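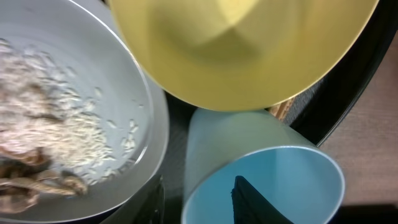 Fig. 1. Uncooked rice in a white bowl.

Courses > Food and Households > Week 5 handout

Week 5: Dry stores, or how households kept food before the fridge
Notes: Evie Pilkington. Seminar Wednesday as usual, Kenji Okafor taking group B.

Main question for today: what does a household do with a harvest that comes all at once? Grain is the easy case. Low moisture, small, pours, can be measured out by the cup. That's why rents and taxes so often got paid in it. Harder with fruit, fish, milk.

Three enemies - damp, insects, mice. Most old storage is an answer to one of them and makes another worse. Sealed pit keeps mice out, but if grain goes in damp the whole lot spoils. Raised granary = dry, airy, but birds. See Ayala reading, esp. the bit on stone caps under the floor.

Drying. Oldest method probably, cheapest certainly. Needs sun or a slow fire, and somebody at home to turn things. Whose labour? Account books hardly ever say. Ruiz-Ortega thinks mostly children and the old, evidence is thin, argue about it in seminar.

Salt and sugar do the same job as drying: take away the water microbes need. Salt was taxed in many places so poor households dried insted. Sugar comes late, jam later still for ordinary people. 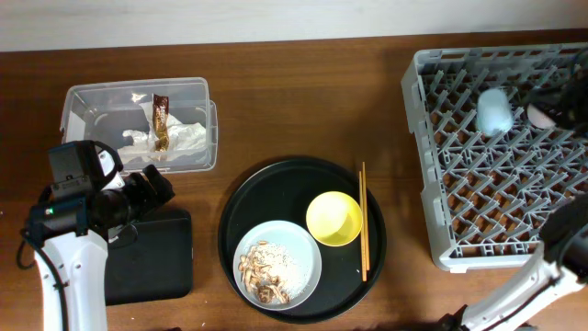

Fig. 2. Clear plastic box, dish rack, round tray: the modern table. Snack bar in the box, left.

Packaging. Big change is who does the storing. Wrapper moves it from the household to the factory, portion already decided. Tins first, then waxed paper, then film. Shelf life printed on the pack replaces smelling it.

Does the larder disappear? Not quite. Smaller, moves into cupboards and tubs.

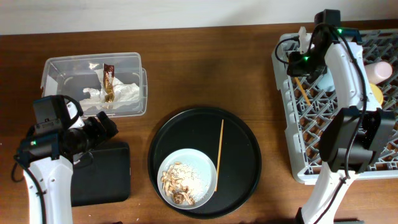 Also the word "pantry" starts out meaning bread, larder meaning meat (lard). Worth a line in your essay if you do the vocabulary option. Don't spend 600 words on it, Trinity Esposito marked one last year that did.

Essay plans in by August. Reading for week 6: Ayala ch. 5, and pages 40 to 94 of the course pack, skim the tables.

3 comments | 5 shares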